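Speaker notes - "Getting Your Photos Off the Phone and Onto Paper"
Camera club evening, Monday slot, 7th November

Get the lights down a bit before starting. Pass the print box to the left side first, they always get it last.

Okay, hi everyone, thanks for coming out on a wet night. I'm going to talk for a while about printing, and then we'll put the prints out on the long tables and you can pick them up and get your fingers all over them (please do, they're proofs!).

So let me start with how I got here. Last February I went looking for a photo of my old street, one I knew I'd taken, and it took me most of an evening to find it. It was sitting in a backup of a backup, in a folder called "misc new". And when I did find it I looked at it for maybe ten seconds and closed the laptop. That bothered me. I'd gone to all that trouble and I still didn't have the picture anywhere I could see it.

The next morning I made myself a deal. I'd choose 80 photos out of everything I'd ever shot and get every one of them printed before the end of summer. No theme, no project, just ones I'd miss.

PAUSE - ask who has printed anything this year. Wait for hands.

Picking was the hard part. I started with 500, which I pulled in one sitting by going fast and not zooming in on anything. Zooming in is how you end up keeping a boring picture because the eyelashes are sharp. Then I left them alone for a week and came back and cut. I did 11 rounds of cutting, which my family found very funny, but each one was short, a cup of coffee and done.

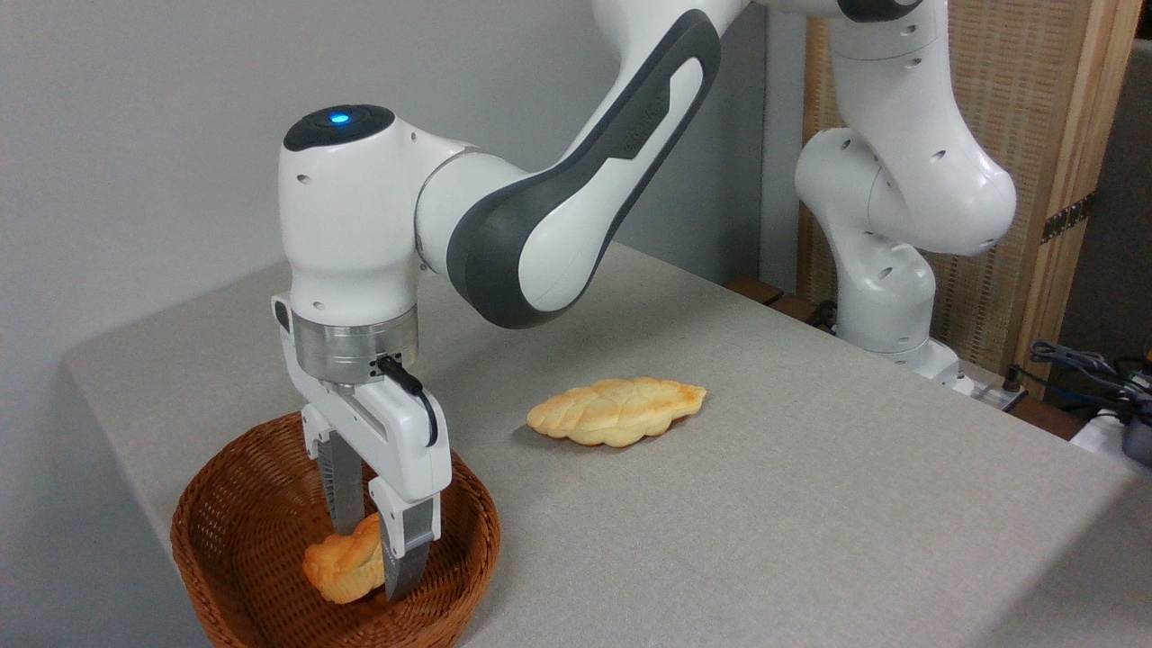
What size should a first print be?

Small, I'd say, the kind you can hold in one hand, because you'll make mistakes with color and brightness on your first batch and they're a lot cheaper to make at that size.

Now, brightness. This is where almost everybody gets burned, me included. My first batch came back so dark I thought the lab had messed up. They hadn't. My screen was turned all the way up, so I'd been editing everything down to match it. Turn your screen down until a blank white page looks about like a sheet of paper held next to it under a normal lamp. It'll feel dim for a day or so and then you won't notice.

Hold up the harbor print, dark version, then the redo. Give them time to look. Don't talk over it!

Same file, same paper, two different edits. All I did for the second one was lift the shadows and leave the sky alone.

Paper next. I have three kinds in the box - glossy, a soft luster, and a matte rag paper that I love and that costs too much. Glossy gives you deep blacks and also every fingerprint in the house. Matte is lovely for fog and snow and portraits by a window, and it takes some of the punch out of a bright beach picture. If you only want to try one, try the luster. It forgives a lot.

Somebody asked me last time about the fancy raised finishes, the Skodix kind, where parts of the image have a shiny coating you can feel with your thumb. I had one cover done that way for a little book. It's fun on lettering. On the photo itself I found it distracting, and I kept tilting the thing around looking at the shine. But that's my taste, and you may well go nuts for it. It's in the box, the one with the blue spine.

Skip this bit if running late: the story of the calendar with the wrong month.
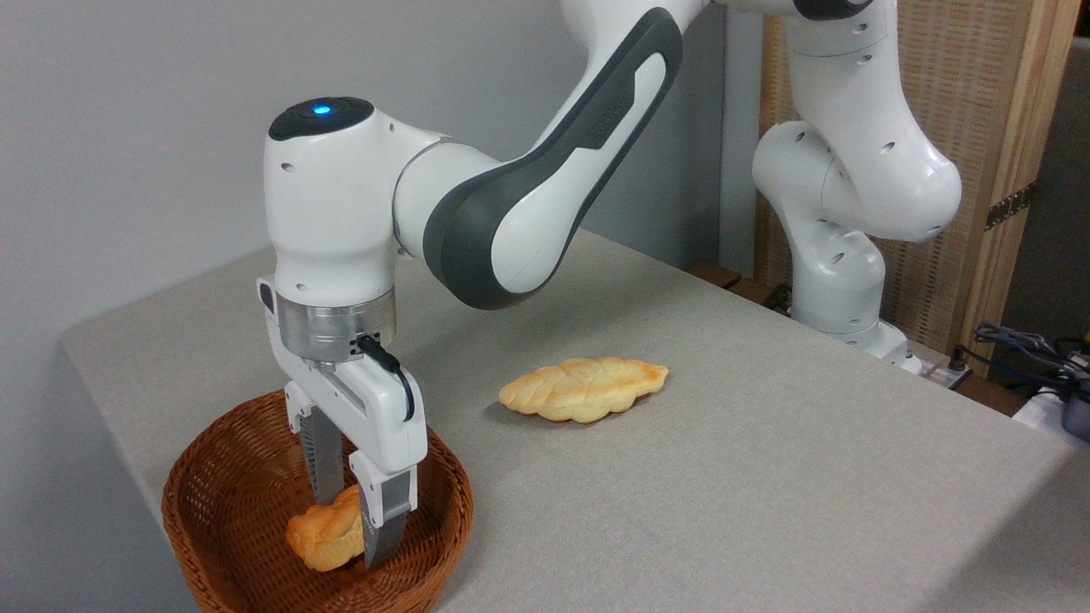 Once the prints arrive, please don't leave them in the envelope. I did that with my first batch and they sat on a shelf till June. Clear a bit of wall, get a strip of cork or some string and clips, and put up a handful where you walk by every day. After a couple of weeks you'll know which ones hold up. I had a sunset I was very proud of and by day four I was sick of it. Meanwhile a plain picture of a bus shelter in the rain is still up there, and I still stop at it.

Then swap them around. The ones that come down go in a box with a date on the back, in pencil, soft pencil, never a ballpoint. Ballpoint will press right through and you'll see your own handwriting backward across somebody's forehead. (Show the forehead one. It gets a laugh.)

A quick word on order, if you're making a book or hanging a row. Lay everything out on the floor first. Doing it on screen just doesn't work for me, I can't see enough of them at once. Look at the edges where one picture meets the next, and watch out for two people staring off the page in the same direction. Put your second best picture first and your best one somewhere past the middle, so people have something to run into.

And cost, which I know somebody will ask. Order small, wait for the sales, and share shipping with a friend if you can. 2 of us in this club have been doing that all year and we've saved enough for a decent frame each.

Right, box is open, tables are over there, lights up please. Come find me if you want the lab list, I have copies by the coffee.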